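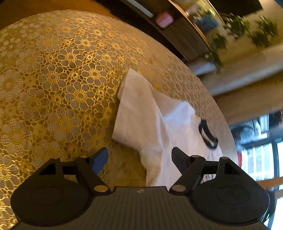

It has been a slow sort of January, the kind where you keep meaning to write things up and then it's bedtime. I did promise in December that I'd say how the gripper was getting on, though, and two of you have written to ask (hello Carter, hello Aaliyah), so I've made a pot of tea and I'm going to do it properly.

For anyone new, I've been building a hand-held gripper at home. You carry it about like a litter picker, except that it has two fingers on proper linkages and a good deal more opinion about how it wants to be held. The idea is to learn what the fingers need to do while my own arm does the difficult business of getting them to the right place. An arm of its own can come later, when I've saved up, or when Karine gives in and lends me hers.

The linkages are the third lot. The first lot were too thin and bent sideways if you so much as looked at them, and the second lot were fine except that I'd drilled the holes by eye, which I will never do again, because the left finger always arrived before the right and shoved everything along the table. Amrit at the Stedwood workshop let me use the good pillar drill for these, and stood beside me while I did it, which I think was for the drill's sake more than mine. The difference is lovely! They come together now with hardly any wobble, and what wobble there is comes from the pins.

I went round and round on the fingertips. Bare plastic is hopeless on anything soft, it just skates off, so I wanted a pad with a bit of grip to it, and I ended up going with blue because blue was what I had. I'd cut a whole sheet of it for another job that never happened. Tyson thinks I should try something squashier and he's probably right, he usually is about glue and rubber, but I'd like to get to know these first before I go peeling them off again.

Then there's the question of what to practise on. I spent most of December on sensible things like blocks and cotton reels, and they teach you very little after the first evening. Paper tissue is far more interesting. It weighs nothing, it never lies the same way twice, and if you come in too low you pinch the tablecloth along with it, and lace is a terrible thing to pinch. I've got into the habit of coming down on a raised fold, with the fingers well open, and closing much more slowly than feels natural. I kept a tally in the back of my notebook: 100 tries to begin with, then another 300 over the following fortnight, and of that second batch roughly 40 ended with me holding a bit of cloth as well. I was rather pleased with that, although I'd be more pleased if I hadn't had to straighten the cloth each time.

Small hard things lying on top of soft things are the next headache. You reach for the one and get the other, or you get both and then drop the one you wanted. I've no clever answer yet. Karine suggested tilting my wrist so that one finger gets underneath first, and I've had a little luck that way, but my wrist complains after half an hour and I have to go and do the washing-up instead.

Still on the list: a spring to open the fingers again without my having to fuss, something kinder for the thumb, and a name. Carter has been calling it Nollix, after a cat he had as a boy, and I'm afraid it may be sticking.

If anyone has a good source for short pins with a decent head on them, do leave a comment. The ones I have are a touch too long and I've been filing them down at the kitchen sink, which is making me unpopular. Springs next time, if they come.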